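Spent my Thursday at the Niltwood open day and I have thoughts, so here comes a thread.

If you don't know Niltwood, they do home robots, and this year's demo was laundry. Plain old laundry! I drove 200 miles for laundry and I'd do it again.

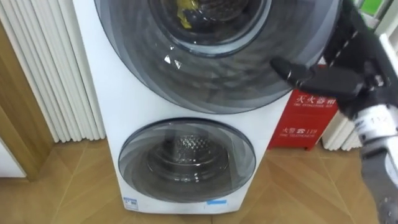 They ran it in short sessions all afternoon, 11 people at a time, and I sneaked into two of them. The first thing Solène Jacquet from the team told us was that doors are harder than clothes. I did not believe her. I do now.

A washer door swings on its own arc and the arm has to go along with it. Pull a little off the curve and you're fighting the hinge. My kids fight the hinge daily.

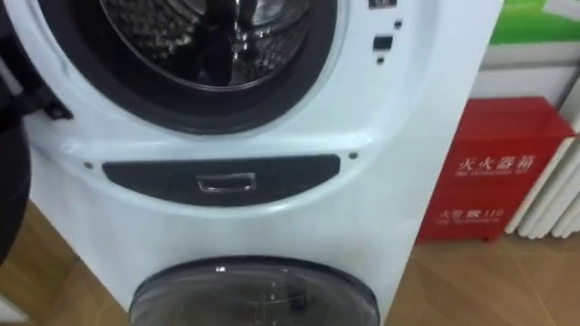 **Rosine Lecomte**
*Appliance repair tech, posting from the road*

I fix these for a living, so I asked the nosy questions. What if the latch sticks? (It backs off and tries again, 3 times, then asks for help.) Does it know a stacked machine from a regular one? (They teach it each model — Solène said that part eats up most of their week.)

Also asked about price and got a very nice smile.

## Stuff I scribbled down 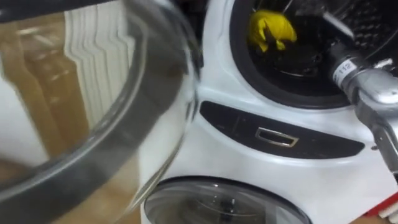 ## Where I'm still not sold

Speed, mostly. And I kept thinking about gaskets. I replace a lot of torn ones, and I want to see what one looks like after 400 loads with a gripper going in and out. 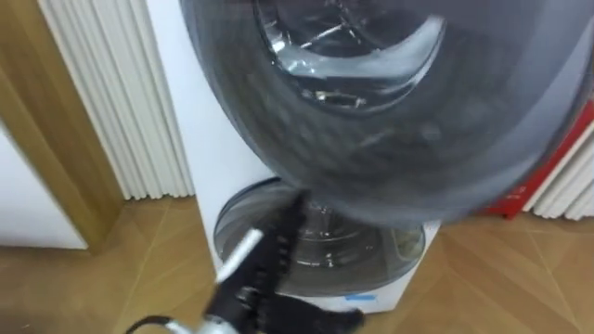 Villca replied that gaskets wear out with people too, and that a robot at least won't slam the door with its hip.

OK, fair. I'm a hip slammer. Going back in March if they'll have me, and I'm bringing a gasket.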